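Evavard compact mechanical keyboard, two months in: nice case, mixed feelings

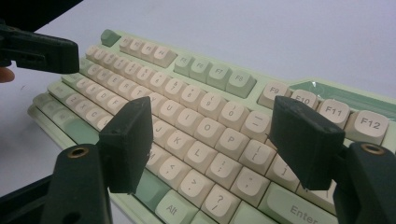

I should say up front that I didn't want to like this one. I've bought enough pretty keyboards to know that the color usually gets more attention than the stabilizers, and when a board comes in a pale mint green case with cream keycaps I tend to assume the budget went on paint. I've been using it since May, mostly for email, invoices and one long report, and I'm still partly of that opinion.

First, the looks, because that's clearly what they're selling. The mint is quieter than I feared. It's closer to an old bathroom tile than to toothpaste, and on a white table it sits there without shouting. Most of the caps are cream, with Esc and the F5 to F8 group in mint to match the case, and F1 to F4 left cream, with F9 to F12 cream with dark gray lettering. I like that more than the usual approach of throwing an accent color at Enter alone and calling it a design. The lettering is big enough to read without leaning in. My old Diltley had legends so thin I gave up looking at them and went by memory.

Then there's the little display window near F10 and F11. I don't get it. It has a glossy, slightly reflective cover with a light green tint, and under my desk lamp at 9 p.m. I mostly see the lamp. The store page talked about it as though it would change how I work. It has not changed how I work. I checked it a lot in the first week, the way you check a new watch, and now I forget it's there. If Evavard sold the same board without it for less money, I would buy that one and tell other people to do the same.

Typing feel is where I expected to be let down, and I was only a bit let down. The ordinary letter keys are good. They have some weight to them and they don't wobble much, even if you push at the corners. The sound is lower than I'm used to, more of a knock than a click. Through a closed door you can't hear it. Across a table from another person you certainly can, so ignore anyone who calls it "office quiet."

The space bar is worse. Mine had a rattle out of the box on the left side, and for this price I don't think the buyer should be fixing rattles. I took the cap off, put a dab of Lavano grease on the wire and got rid of most of it. Took me up to 70 minutes if you count cleaning grease off the desk. There's still a faint tick if I hit it near the end - I've stopped noticing except when I'm annoyed about something else.

Compact layout: you know already whether you can live with one. I do a fair amount of number entry and I missed a number pad from the first morning. I ended up digging out an old Chettiar pad and plugging it in next to the board, so now I have a compact keyboard that takes up the room of a full one, plus a second cable. If you type words all day you'll be fine. If you do accounts, don't let the color talk you into it.

Battery. The box claims 650 hours with the lights off. I have no way of testing that and I doubt the people who printed it did much testing either. What I can say is that I've charged it 5 times, with the lights on low, and it has never died on me in the middle of something. The charging port is set a little deep and one of my thicker cables won't seat properly. The cable in the box is fine but short.

Keycaps are holding up. I was expecting the cream to go gray around the letters I use most, because light caps always do, and so far they wipe clean with a damp cloth. The case shows less dust than a black one, though crumbs are very visible down between the rows. Ask me again in a year about shine.

The software I installed once and removed the same evening. It wanted an account to let me move one key. You can do the basic remapping from the keyboard itself, following the paper leaflet, which is printed in type about the size of a grain of rice.

One more gripe, about the reviews. When I ordered there were 763 of them on the store page, nearly all glowing, and a lot read like they'd been written on the day the box arrived. Plenty about the color. Almost none mentioned the space bar. Read the three-star ones first.

Would I buy it again? At full price, no. On sale, probably, if I still had the grease in the drawer. The letters feel good, the color is pleasant to sit down to at 7 in the morning, and I haven't gone back to the Diltley.

Pros: solid case, readable legends, good feel on the letter keys, caps clean easily
Cons: rattly space bar, pointless display, fussy charging port, software wants an account

3.5 out of 5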